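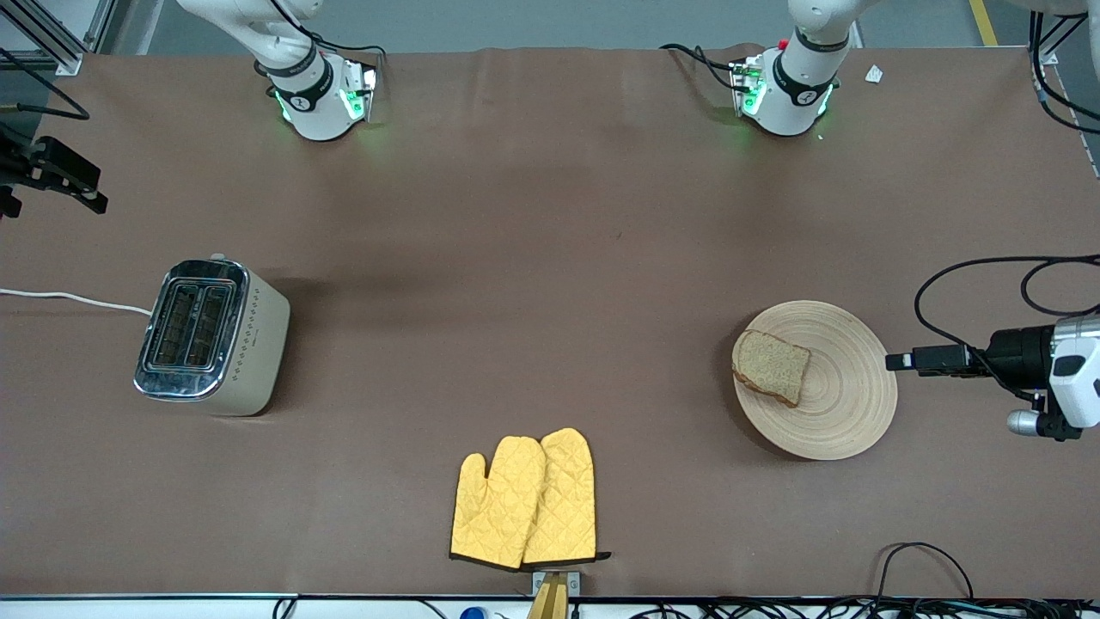 Abla Khoury started baking sourdough in a share house in Brunswick with an oven door that had to be held shut by a chair. These days she runs Brotness, a tiny bakery with a queue down the footpath by seven in the morning, and she still gets a bit giddy talking about rye.

"It's the smell when you first wake the starter up," she says, flour up to both elbows. "Green apples, then something like yoghurt. I could stand there all day!"

Her starter is called Vimard, after a street she once lived on, and it's 12 years old. It has moved house with her, been left with her mum over Christmas and survived one dreadful summer in a kitchen with no fan. She feeds it wholemeal flour at night and goes easy on the water when the weather turns humid.

The loaf everyone comes for is the Simiyu, a dark, close-crumbed tin loaf with toasted millet. She baked 23 versions before she was happy with the colour of the crust, and her neighbours ate most of the rejects. "Version nine was a brick," she laughs. "Lovely flavour, though – we made croutons for a month."

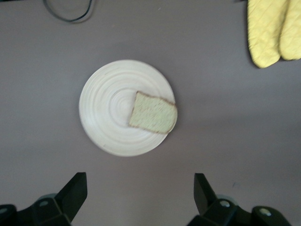
How long should a home baker let a loaf cool before slicing it?

"Two hours for a white loaf, and overnight if there's much rye in it," Khoury says. "I know it's torture. Go for a walk, ring your sister, put the butter out to soften."

She'll be teaching beginners again in December, and she's already fussing over which flour to order.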